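Sep 17, 2020

# Grid calibration, second attempt

The club has had the six-joint arm since August, and until this week nearly all of our time on it went into cabling and the pendant menus. We now have a pick routine that runs from start to finish without someone holding a finger over the stop button. These are my notes on it, mostly so that Belmiro and I stop having the same argument about offsets.

The task is the one Evanthia Chatzigeorgiou set for the fall project course. Pick a small part off the table, carry it to a given cell, put it down flat, go back to the start pose. We picked circuit breakers as the part. They are light, they have a couple of flat parallel sides, and Amos Escobedo had a box of them left over from a job in Amville. The bad side is that the body is not a plain block. Grip it too high and the fingers land on the step near the switch, and the part turns as it lifts.

## The grid

We taped the table into squares so that a target could be named by row and column. The tape is good enough for people to read. It is not good enough to measure from. The lines wander, and the first version of the code assumed they didn't. We computed every cell center from one corner and a fixed pitch, and by the far side of the table the gripper was off by 7 mm.

The second version works like this:

1. Jog the tool to 4 reference cells and save each pose from the pendant.
2. Fit a plane to the saved points, so that table tilt is handled in the same step.
3. Interpolate the cell centers between the saved points.
4. Store the result as a user frame and teach all picks in that frame.

After this the worst error we measured was 5 mm down to a little over 1, depending on the cell. The worst cells are still the ones farthest from the base, where the arm is stretched out and small joint errors add up. Angeliki Manolakis wants to add more reference points there. I think we should check the tool center point first. It was entered by hand from a drawing, and we have changed the fingers since.

## Approach height

The first approach height was too low. On moves toward the far columns the wrist passed over a standing part with very little room, and on one run it knocked the part over. We now go to a safe height over the cell, stop, and come straight down in a linear move at low speed. It adds time to each cycle. I don't care about cycle time yet.

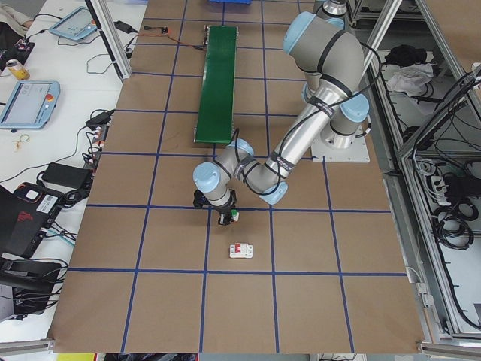

*Arm over the grid, breaker lying flat in its cell, conveyor behind.*

The conveyor is the next piece of work. For now the pick program does not use it at all. Kosmas Tzanetos has been writing the code that should start and stop the belt from the main program, and it lives in its own branch (the folder is called kullel, don't ask me to rename it).

Open items:

- Re-teach the tool center point with the current fingers.
- Log the joint angles at each pick. The last log has 306 rows and no cell names, so it is useless for comparing columns.
- Tie the outer cables closer to the arm before we raise the speed.
- Decide who keeps the pendant backups. There are two sets and they don't match.

Code goes up once Belmiro has merged his frame changes.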